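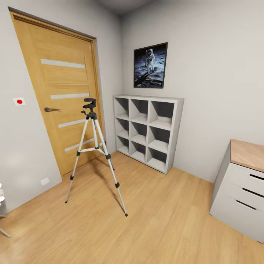

Guest Booker and Contributor Coordinator
Hurkska News, Wesby bureau
Full time, permanent

Hurkska News is hiring a guest booker to work on its weekday analysis programs and look after its roster of paid contributors. The position is based in our Wesby bureau and reports to Debora Marino, senior producer for talent and bookings.

Hurkska produces live news and discussion programming carried by 92 local stations. Our guests include former officeholders, economists, retired military officers, local reporters and business owners. Last season we booked 661 guests across all programs. Most of those bookings were made less than a day before air, and a good number were changed after they were made. If you have worked on a booking desk before, you know what that looks like. If you haven't, please read the section on hours before you apply.

The opening is on the afternoon and early evening desk, which books for two programs. The Ilside Report is a one-hour discussion program that airs live at 5 p.m. The Lumbantobing Interview is a longer, single-guest program, usually recorded in the morning and aired the same night.

What you will do

Pitch guests at the 9:30 a.m. editorial meeting. We expect names with a reason attached: what the person knows, where they have spoken before, and who they might disagree with.

Contact guests and their offices, carry out pre-interviews by phone, and write briefing notes for the anchor. A briefing note is one page. It gives the guest's background, the positions they hold on the topic, any financial or political ties the viewer should be told about, and suggested questions.

Keep the contributor calendar. We have six contributors under contract, each with a set number of appearances per month. You will schedule them, track the appearances, and flag problems to Debora before the end of the month and not after it.

Arrange cars, studio time and remote connections. You will not operate equipment, but you need to be able to tell a guest at home how to set up a laptop, where to face and what to do when the sound drops.

Check disclosures. Contributors have to tell us about board seats, consulting clients and campaign work. You will send out the disclosure form, chase it, and pass it to the standards desk.

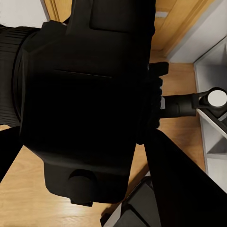 What we are looking for

At least two years of experience in a newsroom, on a booking desk, in a press office, or in a similar job with daily deadlines. Radio and podcast experience counts. So does college or community media, if the work was regular and you can show it to us.

Good working knowledge of national and state politics. You don't need to have covered an election, but you should be able to tell us who chairs the main committees and who is likely to be asked about the budget.

Clear, quick writing. The briefing notes are read by an anchor in the makeup chair with ten minutes to go, and long sentences don't survive that.

A steady phone manner. Part of this job is telling people that their segment has been cut, sometimes when they are already in the building.

The ability to deal fairly with guests whose views you do not share. Our programs put people from both parties on the same panel and the booking desk has to be trusted by all of them.

Helpful but not required: a second language, contacts in business or agriculture reporting, experience with rundown software, a driver's license.

We do not require a degree.

Hours and location

The normal shift is 9 a.m. to 6:30 p.m. with a one-hour break. On days with major breaking news you may be asked to stay later, and overtime is paid. Bookers take turns covering the weekend phone, one weekend in five, from home.

This is an in-office job for the first six months. After that, up to two days a week can be worked remotely if the desk is covered. The bureau is four blocks from Wesby station and there is a bike room. Parking is limited and is given to the early morning crew first.

Candidates who need to move may ask for help with short-term housing. We keep a list of furnished rooms and apartments within walking distance of the bureau, and new hires can use it for their first three months. Rent is paid by the employee directly to the owner. A one-time moving payment of $1000 is available to anyone relocating from out of state.
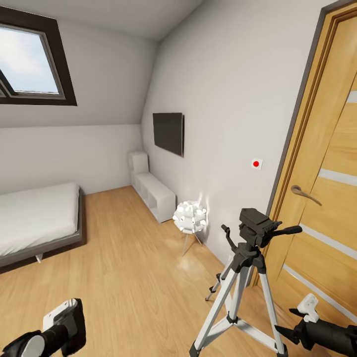 Attic bedroom with skylight. Computer rendering.

Pay and benefits

Pay depends on experience and follows the published scale for producers at grade C. We will send you the scale with the confirmation of your application, so that you can see the range before you decide whether to interview. The job comes with health, dental and vision coverage from the first day of work, a retirement plan with an employer match after one year, and four weeks of paid vacation. Vacation is not normally granted in the two weeks before a general election.

How to apply

Send one PDF through the careers page containing your resume, a cover letter of no more than one page, and a booking exercise. For the exercise, choose a news story from the past week and propose a panel of three guests for The Ilside Report. Tell us why each of them belongs on the panel, what you would ask first, and who your backup would be if one dropped out at 3 p.m. Please do not contact the guests you name.

Keep the exercise short. Two pages is enough, and anything past that will not be read.
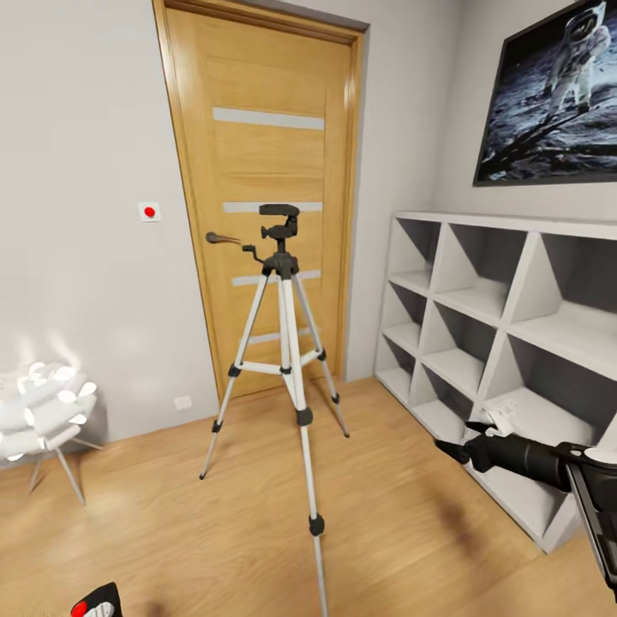 We read every application and reply to all of them, including the ones we turn down. Shortlisted candidates will have a phone call with Debora Marino and then a half day at the bureau, which includes sitting in on the editorial meeting, a timed briefing note, and an interview with the desk. The half day is paid. If you live too far away to travel in for it, tell us and we will do it by video - it makes no difference to your chances.

We hope to have the new booker at the desk in August. A later start can be discussed if you have a notice period to work out.

If you need an adjustment at any stage, such as extra time for the briefing note or step-free access, write that at the top of your cover letter or mention it on the phone call. The people scoring the exercise do not see that information.

Questions about the job can be sent to Debora Marino through the contact form on the careers page - choose "Wesby bookings" as the subject. Please do not call the newsroom line. Current Hurkska employees should apply through the internal board and let their manager know before the interview stage.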